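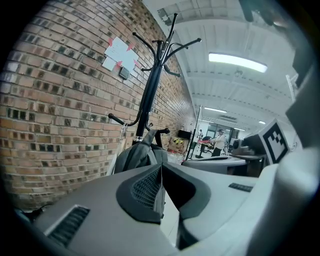
King-fai Choi wants to know why the list has no Messier objects in it, when half the people who will load it into a phone have never found M13 without help. Fair enough. The short version is that Messier lists are everywhere already, and Skindum is a list of double stars, so M13 was never going to make the cut however nicely it asked. M40 is a double star and got in on its merits, which are few.

Skindum: a double star list for small telescopes
README, last touched in March

What you get

One file, skindum.csv, holding 1,431 double and multiple stars that can be split in a modest telescope from a back yard with a streetlight in it. The streetlight is assumed. If you live somewhere truly dark, you may find the notes gloomy.

There is also a second file, skindum_short.csv, with 400 of the same stars, picked because they are easy, colorful, or close to something bright enough to point at. Start with that one. People who start with the long one tend to write to me in the second week.

Columns

id: our own number. It means nothing and will not change.
name: the common name if there is one, otherwise the discoverer code.
ra, dec: J2000, in decimal degrees. Not hours. Please read that again before you file a bug.
mag_a, mag_b: brightness of the two main stars. Smaller is brighter, as tradition insists.
sep: separation in arcseconds at the epoch given in the next column.
epoch: year of the measurement. Some of these are older than your grandparents, and for slow pairs it doesn't matter.
pa: position angle in degrees, north through east.
color_note: one observer's opinion. See below.
difficulty: 1 to 5, where 1 is Albireo and 5 is a long argument with yourself.

Where the rows came from

Positions and magnitudes began as an export from Gelico, the charting program our club used until it stopped opening on newer machines. Kwok then went through the export and fixed the declinations, a good number of which had lost their minus signs on the way out. For one exciting month we had Antares near the north end of Hercules. Separations were checked against published measurements wherever a recent one was easy to find. Where it wasn't, the old value stays and the epoch column tells on it.

The color notes were made at Wirangate over two winters and the summer between them. They are not photometry. "Lilac" in particular should be treated as a mood. Two people looking through the same eyepiece at the same pair wrote "gold and blue" and "both white, cold feet," and the file keeps the first.

Known problems

There are 18 rows where the A and B stars are close enough in brightness that catalogs disagree on which is which. We picked one. If your position angle is off by 180 degrees, you have found one of these rows, and you are not wrong.

Fast binaries such as Porrima go stale. The sep value for those was right when it was typed in.

Triples are stored as one row, with the third star mentioned in color_note if anyone remembered it. Splitting them into proper rows has been on the list since version 1. We are on version 2.

Nothing south of declination -40 is included. The club's horizon has a ridge in it.

Loading it

Any planning software that reads comma-separated files should cope. Some want the coordinates in hours, so divide ra by 15. Spreadsheets will helpfully turn a few of the discoverer codes into dates. Import that column as text.

Using and changing it

Copy it, trim it, print it, put it in your own app. A line saying where it came from would be nice. Corrections are welcome if they come with the id, the value you think is right, and where you got it. "Looked wider to me" is a fine observation and goes in your own log.

Requests to add Messier objects go to King-fai, who has offered to start a separate file.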